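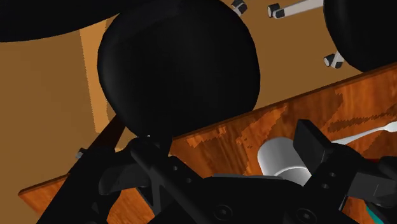
Page 3 of 20

Fixed-wing UAV drops link on turn to final, shipboard recovery trials

Posted by skegline, Sunday

We are running recovery trials of a small fixed-wing UAV onto a chartered support vessel, the Vevby. The ground station is a Plulavow unit mounted below the bridge wing. Link margin is fine in the pattern, then collapses on the turn to final, always at 700 metres astern or closer. The autopilot declares lost link and climbs to the rally point. Same result with the spare radio. The aircraft has a single whip antenna under the starboard wing. Ship's heading was 297 for all of the failed approaches. What should I check before we go back out?

windoverdeck

Start with antenna geometry. With the whip under the starboard wing, a left-hand turn lifts that wing to the outside and a right-hand turn drops it toward the ship. You haven't said which way you turn. Pull the roll angle and received signal strength from the log and plot them on the same time axis. If the drop follows roll, fit a second antenna on the other side and run diversity.

Also check where the ground antenna sits relative to the funnel. Below the bridge wing is a poor place for anything looking astern – the superstructure will mask a good part of the stern arc. Move it to the mast or the aft rail, keep the feeder short and repeat the approach on a different heading before changing anything on the aircraft.

Lengthen the lost-link timer only after the cause is known. A longer timer near the deck means a longer period with no wave-off command available.

baudrate_bob

Had this with an Arnimov radio. Firmware. Update both ends.

skegline

Left-hand turns, all of them. Funnel is directly between the antenna and the stern quarter, so that goes first. Firmware already matches at both ends. Will move the antenna to the aft rail and post the logs.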